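Subject: Re: [toft-home] Washing the blankets in the guest rooms
Date: Mon 3 March

On the Toft list, a member wrote:
> We have 32 of the Leveo blankets and the label is
> no help. Warm or cold? And can they go in the
> dryer? I don't want them coming out stiff before
> the next guests.

Cold, gentle cycle, and no more than 2 to a load. I ran mine warm in November and they pilled along the fold. Half the usual soap is plenty. Skip the softener.

The dryer is fine on low if you take them out while they are still a little damp and finish them over a rail. High heat is what made mine stiff – a second cold wash fixed most of it.

For storage I fold in thirds, then in half, and keep them on the open shelf in room 906. The Grislow bins are too tight and leave hard creases. If you need more covers, the Clikik order number is still 3773.

I put my notes on the blankets up on the house page as well. The top of it is copied below.
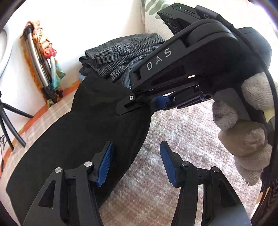

TOFT HOUSE, November – Blankets are changed between guests and aired for a day by the window. Shake them outside first. Anything with a pulled thread goes in the mending basket, not back on the bed.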